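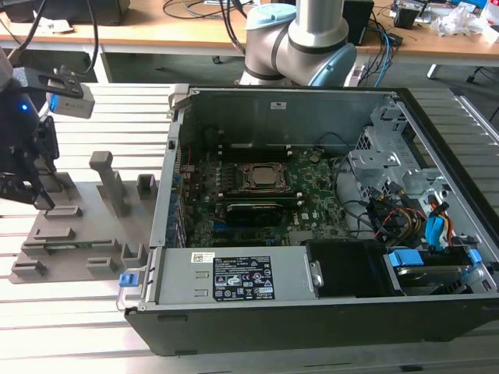
1/7
연휴 끝나고 드디어 사진 정리 시작했어요. 십 년 넘게 본체 여기저기에 흩어져 있던 사진을 한군데로 모으는 중인데, 첫날부터 4000장이 나왔습니다ㅋㅋㅋ 살려주세요

2/7
제일 먼저 한 건 지우기가 아니라 연도별 폴더 만들기. 예전에 지우기부터 했다가 이건 추억이고 저건 아깝고 하면서 밤새 고양이 사진만 보다 잤거든요. 이번엔 일단 다 옮기고 봅니다

3/7
근데 날짜가 엉망이에요. 옛날 디카는 배터리 빼면 시계가 초기화돼서 대학교 졸업식이 2001년 1월 1일로 찍혀 있음. 결국 머리 길이랑 코트 색깔 보고 제가 맞추고 있어요... 엄마한테 전화도 세 번 함
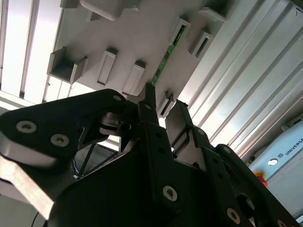 4/7
중복 사진은 손으로 고르다가 포기하고 Vula 썼어요. 무료판인데 307장을 찾아주더라고요. 대신 연사로 찍은 것까지 중복으로 잡으니까 전체 삭제는 누르지 마시고 꼭 한 번 훑어보세요! 저 조카 돌잔치 날릴 뻔했어요

5/7
룸메였던 아오이(Aoi Nakajima)한테 같이 여행 간 사진만 따로 묶어서 보내줬더니 165장 중에 자기 눈 감은 것만 골라서 돌려보냄. 이걸 프사로 하겠대요. 하 진짜ㅋㅋ

6/7
폴더 이름은 "연도_월_어디"로 통일했어요. 처음엔 "제주 진짜최종" 이런 식으로 썼는데 그 안에 강릉이 들어 있었고요. 스크린샷이랑 영수증은 "나중에"라는 폴더로 보냈습니다. 그 나중이 언제인지는 묻지 말아 주세요

7/7
백업은 외장하드 하나, 클라우드 하나. 외장하드는 부모님 댁에 두려고요. 다음 주말엔 할머니 앨범 스캔에 도전할 건데 집에서 쓸 만한 스캐너 아시는 분 댓글 부탁드려요. 비닐에 눌어붙은 사진 떼는 법도 아시면 같이요🙏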